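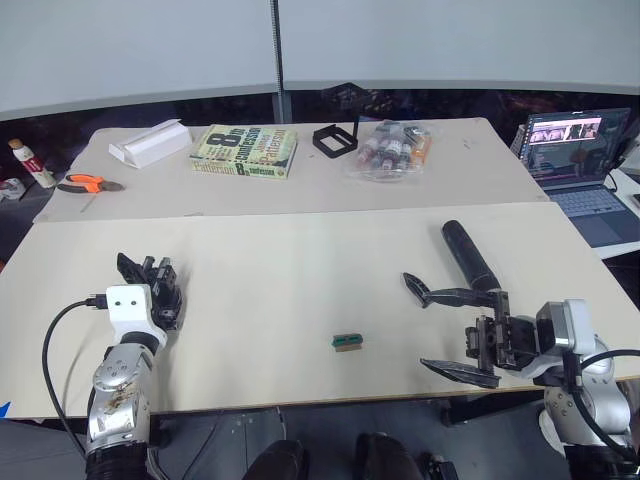 长桌，下午三点多

六月。早上五点多醒了，楼下收垃圾的车倒车，嘀嘀响了很久。再睡睡不着，起来烧水，把昨晚剩的米饭炒了，放了一个鸡蛋和半根葱。酱油快见底，记一下要买。

窗台上的罗勒又被晒蔫了。浇了水，挪到水池旁边。薄荷没事，薄荷总是没事。

七点四十出门去坐车。去Vidine的车现在改在邮局后面上客，站牌还立在老地方，上星期我在老地方白等了一趟。今天直接去了邮局后面，车上人不多，我坐左边，右边早上晒。过了采石场以后路面刚铺过，车里一下安静了，能听见司机的收音机在讲玉米价格。河里水很浅，石头都露出来。有人在河滩上遛两条狗，一条下了水，一条不肯下。

到档案室差十分九点，门还锁着。Diane Cormier拎着钥匙从坡下走上来，说她昨天把窗户忘了，夜里进了飞蛾。果然，灯罩里有一层。她拿扫帚我拿簸箕，弄到九点过才坐下。

这本地册我已经看了快一个月，是1621年的，登记Vidine全村的地块、主人和每年该交的东西。羊皮封面，里面是纸，边角被水泡过，靠书脊的一条颜色发褐，字还认得出来。写的人有两个，前半本一个，后半本一个。前半本那位字大，行距宽，写到行末不管还剩多少地方都要把词写完，经常挤上去，在上面一行的空白处补尾巴。后半本那位字小，省略得厉害，凡是能缩的都缩，一个词只给你头尾两个字母，中间画一道。我喜欢后面那位的整齐，可是读他慢得多。

今天从第41页接着读。上次停在一块叫“老井下”的地，交的是燕麦和一只鸡。抄完这一条，后面跟着的几条都跟那口井有关系，说某某家的人可以从某某家的地里过去打水，但不得牵牲口。“不得牵牲口”这几个字写完以后又描了一遍，墨比旁边重。我猜当时为这个吵过。吵架的事在这种册子里是不写的，只写吵完以后怎么办。

有一个词卡了我一上午。开头是一个长长的竖笔，可能是s，也可能是f，中间缩了，末尾是m。放在“沿着……到石头”的句子里。如果是s，意思大概是小路；如果是f，可能是沟。小路和沟差得远了，地界从哪边走都不一样。我把前面几页里他写过的s和f都翻出来比，他的f横笔有时候穿过去，有时候只在右边点一下，s又会带一个小小的起笔，墨一干看着跟横笔差不多。比到最后眼睛花了，决定先打个问号，两种读法都记在旁边。

Libor Kuruc十一点左右来的，带着他那叠地图复印件。他量过村子西边的田埂，哪一段是老的哪一段是后来合并土地时推的，他都画在图上，用的是小学生的彩色铅笔。我把那句话给他看，他说那一带确实有一条沟，小时候他从里面捞过蝌蚪，现在种了杨树，看不出来了。我说小时候有沟不等于那时候有沟。他说也不等于没有。我们俩又看了一遍地图。他画的那条线从教堂后墙出来，往下拐，经过一个他标了“石”字的地方。他说那块石头还在，半截埋着，草高的时候找不到，得等割草以后。

所以暂时偏向是沟。但问号留着。

Libor还讲了一件事，是他祖母说的：村里的人不叫那口井“老井”，叫“哑井”。水桶放下去听不见响。我问他册子里会不会有这个叫法，他说他哪知道，他又不认得那些字。我回头翻了一下我自己抄的部分，没有。写在这里免得忘。

中午在台阶上吃饭。Diane带了土豆饼，分给我一块，凉的，里面有莳萝。我带的是黄瓜和面包，面包昨天的。她问我为什么对这本册子这么上心，我家又不是这里的。我想了想，说我老家的县志里也有井的事，我爷爷读给我听过，某年大旱，某井不涸。她说那倒是一样的。然后她讲她女儿要换工作，讲了很久，我主要在听。她女儿想去Ernuvel，那边房租比这里高，但是有直达的火车。Diane的意思是不赞成也不拦着。她把土豆饼的纸叠成很小的方块，塞回包里。

下午接着读，换到后半部分查一个姓。这个姓在前面出现过三种写法，我想看小字那位怎么写。他写了第四种。这些天我把所有的姓做了一个单子，按读音排，不按字母排，不然同一家人会散得到处都是。现在单子上有83个姓，里面肯定还有重复的。比如有一个寡妇，前面用丈夫的姓，后面用父亲的姓，地是同一块，我是靠“门前有梨树”这句认出来的。梨树写了两遍，一遍说是一棵，一遍说是两棵。中间隔了多久不知道，两个写字的人之间有没有隔年，册子上没有讲。也许就是又种了一棵。

这位寡妇名下还有半个园子，另外半个属于磨坊。园子怎么分的写得很细：从门槛量起，到李子树的树根，李子树归两家，落在哪边的果子归哪边。读到这句我停下来抄在了小本子的首页，回头想用作文章的题目，后来又觉得太像题目了，不用。

四点以后光线从西窗进来，照在桌上反光，读不成。Diane给我找了一块旧窗帘挂上，挂不住，掉下来两回，最后用书夹夹的。这段时间我就整理上星期的抄件，把行号重新编过。之前我漏编了一行，从那行往后全错了一位，引用的地方都得改。改起来没有意思，但不能不改。改到一半发现自己在引用里还把“园”和“院”混着用。决定统一：有果树的叫园，挨着房子的叫院。有果树又挨着房子的，叫园。

顺便把计量单位也理了一下。燕麦用的那个量具，Diane说博物馆柜子里有一个，是铁箍木桶，口沿上烙了印，但那是晚两百年的东西，容量未必一样。她年轻的时候跟人拿绿豆量过，量出来的数写在一张卡片上，卡片现在不知道在哪个抽屉。我说找到了告诉我。在找到以前我译文里就写原来的名字，不换算。以前我看别人的译本，一见到换成公升的就觉得放心，现在自己做，知道那些公升是怎么来的，反而不敢写了。

走之前Ctibor Danko打电话到档案室，问文章什么时候给他。他那个地方刊物秋天出一期，给我留了页数。他说最好有个故事。我说有一口井和一个寡妇。他问寡妇后来怎么了。我说不知道，册子里只到她交了一只鸡。他沉默了一会儿，说那就写鸡吧。我不确定他是不是开玩笑。他还说稿子不要脚注，读者不看。我说脚注可以少，不能没有。最后说好放在文末，用小字。

回程的车晚点了大约二十分钟。等车的时候把鞋里的沙子倒了。对面墙上贴着合唱团的告示，日子早过了，胶带还很新。有个男孩骑车来回经过，每次到井盖那里都要抬一下前轮。

回到城里先去Mihret Alemayehu的店里买酱油。她店里没有我平常用的那种，有另一种，瓶子大，便宜，说是炒菜可以，蘸着吃太咸。买了。又买了小扁豆、一袋洋葱。她隔壁的面包店在Ramadan期间改成下午才开门，傍晚队排到她的门口，她就搬了两把椅子出来，给年纪大的人坐。我站着跟她说了会儿话。她问我那本老书读完没有，我说早呢。她说她母亲记得家里每一块地的边在哪里，从来没写下来过，后来弟兄几个为此去找了证人，证人说的又跟母亲说的对不上。我问最后按谁的。她说按母亲的，证人自己改口了。

我觉得这件事可以放进文章，得先问她愿不愿意。今天没问出口，后面有顾客。

晚饭是扁豆汤，洋葱切多了。新酱油确实咸，放了一勺就够。一边吃一边听完了半个广播剧，讲灯塔的，前面没听到，谁是谁都不清楚。

洗碗的时候热水器又灭了一次。这台Dumon用了很多年，每次灭了都要按住钮数到三十才能点着，今天点到第二次才行。房东说秋天换。去年也说秋天换。

Manon Chisholm来信了，写了满满四页，正反两面，有一页是在火车上写的，字抖。她上个月把我寄去的头几页抄件看完了，用铅笔改在复印件上一并寄回来。她改的地方比我想的少，但有几处改得我脸红。有一个词我一直读作“草地”，译文里到处都是草地，她说应该是“割过的”，指地的状态，不是名字。我去翻了册子的照片，她是对的。那么“上草地”就成了“上面割过的那块”，“寡妇草地”就成了“寡妇割过的”，后一个我怎么看都奇怪。也许有的地方是名字，有的地方是状态。得一条一条看。明天先不看这个，明天先把沟的事写信问她，附上那两行的描图。她认s和f比我强得多，她以前在别的册子上吃过同样的亏，害得一个主教多出来一座桥。

她信里还问我睡得好不好。我打算回信说还行。其实最近总是五点多醒，醒了就想着字。上星期做梦，梦见在电话簿里找一个姓，电话簿也是那位小字写的，名字全缩了，只有号码是全的。醒过来觉得挺累。

信末她附了一句，说她院子里的李子今年结得很密，有枝子伸到邻居那边去了，邻居已经做了果酱送给她一罐。我把那句“落在哪边的果子归哪边”抄在了给她的回信开头。

睡前把下星期的事情排了一下。第一件，给Ctibor一个大概的字数。第二件，问Libor割草是什么时候，我想跟他去看那块石头，最好带上卷尺和雨靴，他说那边低，下过雨就是泥。第三件，复印纸。档案室的复印纸快用完了，Diane自己不好意思申请，我带一包过去就是。还有牙医，推了两次了，再推不好。

小本子只剩几页。柜子里应该还有一本格子的，找了一下没找到，找到了去年冬天的手套，单只。放在门口的篮子里，等另一只出来。

又想起来一条，补在这里。第41页那几条关于井的，末尾都有一个小记号，像一个圈加一竖，我原来以为是段落号，今天看到后面别的条目没有。可能是后来的人核对过，凡是跟水有关的都做了记号。那么把带记号的条目都挑出来，就能知道那个人在找什么。明天到了先做这件事，趁上午光好。

十一点过了。窗户开着，外面有点风，罗勒的叶子又立起来了。关灯。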